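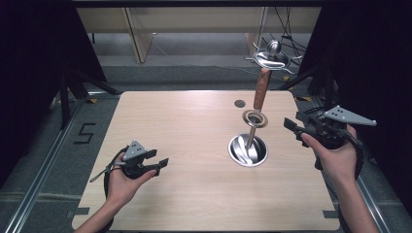
Aser Sikder

2021-02-02

I am cleaning my shelf again, and the steel bowl is out on the light table with the tall piece in it. I like its wooden handle most, it has a dark grain and a reddish color. The polished ball on top is harder for me, every finger leaves a mark there. I bought both in Brorkbridge for 14 dollars and I have kept them for seven years. First I wipe the ball with a soft cloth, then the wood with a very little oil. The bowl I will wash in the evening.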